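Packing and Unpacking Tips for Stations with Automated Handling

Facilities and Work Practice Office, Cosgrove
Revised 17 February 2023

These tips are issued to all staff at the Cosgrove returns center and at the Trulton annex. They replace the notes handed out in September, when the first automated line was opened. They cover the work that remains with people: preparing items, teaching the line by hand, and putting right what the line sets aside.

Before You Begin

Clear the work surface of tape ends, labels and loose cord. Smooth any cloth cover from the middle outward. Soft goods catch in folds, and an item that catches is likely to be dropped.

Check the station card for the day's tasks. Under the current schedule each employee completes no more than 100 demonstrations in a shift and then moves to inspection or desk duties. The limit applies to experienced staff as well as to new staff.

Placing the Carton

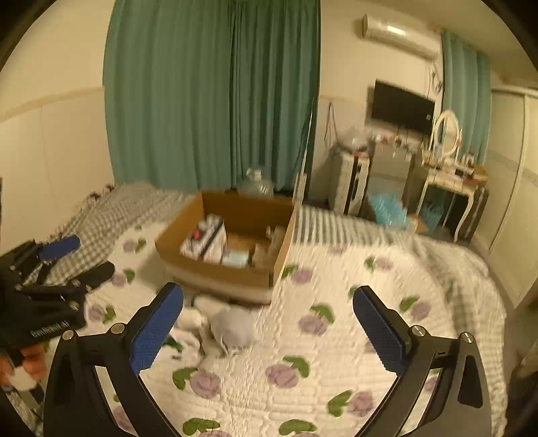

Cartons should be opened fully before any item is moved, and the flaps should be secured or folded out of the way. A carton with tall walls, such as the brown one set in the middle of the bed, calls for a higher approach than a shallow tray. Bring the gripper up first, then across, then down. Employees who lower the gripper while still moving sideways will strike the wall, and the Jollamero software will record the strike as part of the task. Where a carton sits at a slight angle, leave it so. The line must learn to handle cartons as they arrive.

Handling Mixed Items

Soft goods are taken by the thickest part. Do not pinch a seam, a ribbon or a tag.

Flat packets are taken by the edges and released only when they rest on the surface. If a packet slides, stop, set it straight, and begin again.

Rigid packages are taken across the narrow side. Keep the label uppermost where possible, so that the inspector can read it without turning the package over.

Leave a finger's width between finished items. Piles are acceptable for soft goods only.
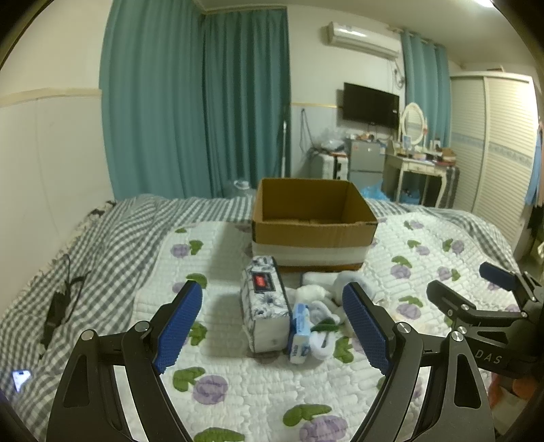 Work at an even pace. Staff who came from the manual packing benches have asked whether speed is still measured. It is not. The hourly packing target was withdrawn when the line opened, and supervisors have been instructed not to post individual counts. Quality is checked by sampling 400 recordings from each site, and the results are reported by station.

Care of the Hands and Wrists

The grippers are lighter than a tape gun but are held for longer. Change hands when the task permits. Set the tool down between attempts, and keep the elbows close to the body. Any soreness lasting past the end of a shift should be entered on Form 715 and reported to the shift office the same day.

Pads should be wiped with a damp cloth and left to air. Solvent must not be used. Replacement pads are kept in the Grakport cabinet beside each shift office.

Changes to Duties

No packing position has been closed as a result of the line. Some positions have changed in title and content, and the new descriptions are held at the shift office. Employees who prefer manual work may apply for the oversize bench, where cartons are still packed entirely by hand. Places there are limited and are filled by length of service.

Training time is paid at the normal rate. Questions on pay grade should be directed to extension 2504. Suggestions for this page may be left in the tray at either site and will be reviewed before the next revision.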